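Vulotach Puts Out a Tavern Generator, and the Innkeepers Are Already Unionizing

Small-press outfit Vulotach has released Tultent, a set of random tables for building roadside inns in whatever fantasy game you happen to run. It runs to 195 pages, and most of those pages are given over to what can go wrong between ordering the stew and getting the stew.

The premise is one every game master knows. The party has been handed a map, a doomed kingdom and a villain with a full family tree, and they would like to know the name of the woman behind the bar. They would also like to know her opinion on turnips. Tultent has a table for both.

You start by rolling for the building, then the owner, then the grudge. Every inn gets a grudge. It can be with a supplier, a rival inn, a minor god or a goose, and it gets worse each time the party comes back. There are 1,000 menu items in the appendix, of which the publisher admits a fair number are soup. 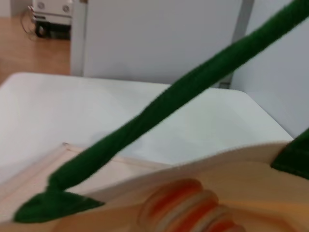
What's in the book

The main tables cover buildings, owners, regulars, rooms and rumors. The rumors are the best part. Each one comes in a true version, a false version and a version told by somebody who wasn't listening, and you're meant to hand all three to different players and leave them to it.

The rooms chapter is thinner. Once you've rolled a squeaky bed and a neighbor who sings, you've seen most of what it has to offer, and the rules for bedbugs take up more space than the rules for fire. On the other hand, the bedbug rules are very thorough.

A worked sample, the Jitaru Arms, walks you through a finished inn from cellar to roof. It has a locked door in the cellar with nothing behind it, which the author recommends leaving in and never explaining. Players at the test tables spent two full sessions on that door. One group came back for it after they'd saved the world.

Author Kourosh Salehi wrote the first draft for his own home campaign, set in the swamp country of Kesov, after his players skipped the main dungeon and opened a pub instead. He had 5 tables then. The dungeon is still down there, fully stocked, and he would like it known that the boss fight was going to be excellent.

The early version went out in July to 700 backers, who were asked for corrections and sent in recipes. Several made the final book. So did a sidebar on tipping, the result of what Salehi calls a spirited exchange over whether a copper piece is an insult.

Not everyone is sold on the grudge system. The complaint going around is that a party on a long journey can end up with a feud at every stop, and that keeping track of who has been banned from where soon turns into a second job. The book suggests an index card for each inn. It doesn't suggest where you're supposed to keep the index cards.

There's also the matter of the regulars table, which has a one in twenty chance of producing a retired adventurer far stronger than anyone in the party. Used once, he's a nice surprise. Used three times, he's why the villain never comes to town. 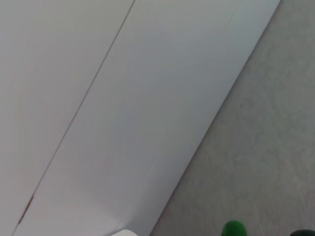
Brendan Dolan, in a comment on the release post, wrote that he'd used the early tables for one evening and his players now refuse to leave the inn. "They've got a paladin on the breakfast shift," he wrote. "The dragon's burned two villages and they're arguing over bacon. I'd like a road generator next, please - a long one, with no buildings on it."

Vulotach says a book of roads is being considered. It will probably have inns.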